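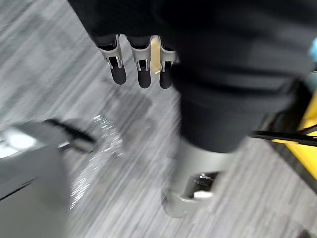
January 5, 2021

I spent most of the break going through demonstrations, so this post is mostly notes on that, plus what I plan to change before we start recording again.

The short version is that we have 500 demonstrations of the pick-and-carry task, all done by remote control, and I would keep fewer of them than I hoped. The arm and the three-finger hand follow the operator's glove. The legs are driven by a second person with a gamepad. We split it that way in November, when Mitiku Lencho tried to do both jobs alone and kept turning the whole body when he only meant to reach.

Two people driving one robot works better than I expected, but it shows in the data. There is a pause before almost every grasp while the operators agree that the feet are done moving. A policy trained on that learns the pause. Ours walks up to the object, stops for a good two seconds, and then reaches. Mayu Kudo spotted it first and asked whether I had put a timer in the code. I had not.

I tried trimming the pauses out by script. Anything where the hand and base both stay under a small speed gets cut down. That helped with the waiting and made something else worse, which is that the robot now starts reaching while the body is still swaying a little from the last step. The wrist camera picture smears badly when that happens, and the model has little to go on until it settles. I think some of the pause was doing real work. I'm going to put part of it back and see.

Guiding the arm by hand is the other option. Waraporn Boonchu did 30 demonstrations that way, standing next to the robot with the motors slack and moving the fingers where they should go. The grasps are much cleaner. You feel the contact, so you don't squeeze too hard, and you don't overshoot. The trouble is that the person's arm ends up in the camera view, and the model will never see that arm when it runs by itself. You also can't walk the robot while you hold it. So for now hand guiding is for the grasp only, with the recording replayed afterward to get camera footage with no person in it. Replays don't always land in the same spot, and the ones that miss get thrown out.

Other things I wrote down:

The glove drifts. After nearly 2000 seconds of use the thumb reads as slightly bent when it is straight. Recalibrate at the start of every batch, even when it looks fine.

Operators have styles. Montserrat comes in from above, Mitiku comes in from the side. Mixed together, the policy sometimes picks a path between the two and bumps the object. I've asked everybody to come in from above.

Keep the failed attempts in their own folder. I deleted the early ones and now I want them back, mostly the ones where the grasp slipped and the operator recovered.

Write down who was driving. We only started doing this partway through, and for the older files I am guessing from the way the hand moves.

Next batch starts when Estela Gallardo is back with the new foot pedals, which should let one person handle the walking and the hand together. If that works I'll redo the whole set, pauses and all.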